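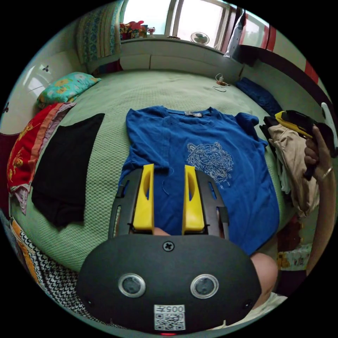 # Garnus opens its doors, and the laundry is already out

Visitors who came to the Garnus open day in July hoping for a walking robot got a blue T-shirt on a bed.

The company, which wants machines to take over household chores, spent the afternoon showing the unglamorous end of the business. A person sits on a bed with a gripper in hand, two yellow fingers on the end of it, and does the laundry with them. Cameras on the grippers record every pinch and tug, and the recordings are used to teach a robot arm back at the company's workshop in Sayegh. The arm did not make the trip.

"People ask where the robot is," said Phúc Chu, who runs the home tasks group. "I tell them for now it's me."

Chu worked through shirts, pants and one stubborn hooded thing before lunch. Anyone who has folded laundry at home will know the motions, though probably not the speed. The day's best time for a T-shirt was 17 seconds, set by a visitor's teenage daughter who had never held a gripper before and has, her mother told the room, never shown this kind of interest at home.

Garnus says its collection stands at 1,447 recorded folds, of which 384 are T-shirts. Chu would like many more. Shirts laid out flat are the easy part. The trouble starts with the heap, where a sleeve belongs to one garment and the collar next to it belongs to another, and a person sorts it out without thinking while a robot does not yet know there is anything to sort out.

Beds are harder than tables, too. The surface gives when you lean on it, the cover moves along with the shirt, and there is usually a pillow or a charging cable lying somewhere it shouldn't be. Chu prefers to leave those where they are. "That's what a bedroom looks like," he said. "If we tidy up first, we've taught it to work in a store."

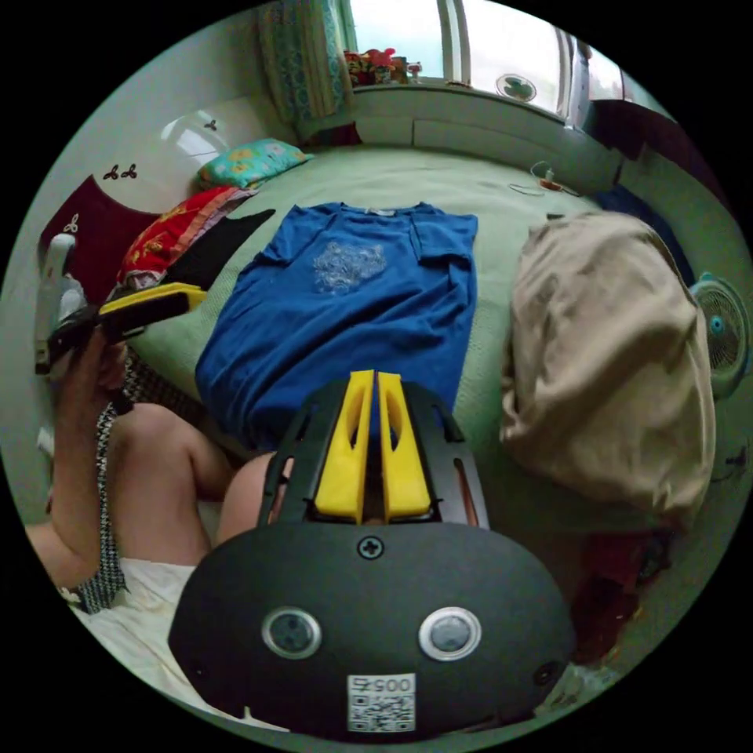

## A few questions from the floor

Octavian Pană, who drove over from Stullarari with his brother-in-law, wanted to know when he could buy one. Garnus would not give a date. He then asked if it would do fitted sheets and got a longer silence.

Another visitor asked if the grippers get tiring. They do, in the wrists mostly, and Garnus has its people stop for a break every hour. Someone at the back pointed out that this was a better deal than she got for doing the same work with her hands - the biggest laugh of the afternoon.

The company is working with Trenura, a maker of small motors, on an arm it hopes to try out in 5 homes next year. The first version will fold T-shirts and towels. Putting them away in the drawer is planned for later, an arrangement many parents in the room said they recognized.

The next open day will cover dishes. Visitors are asked to leave their own at home.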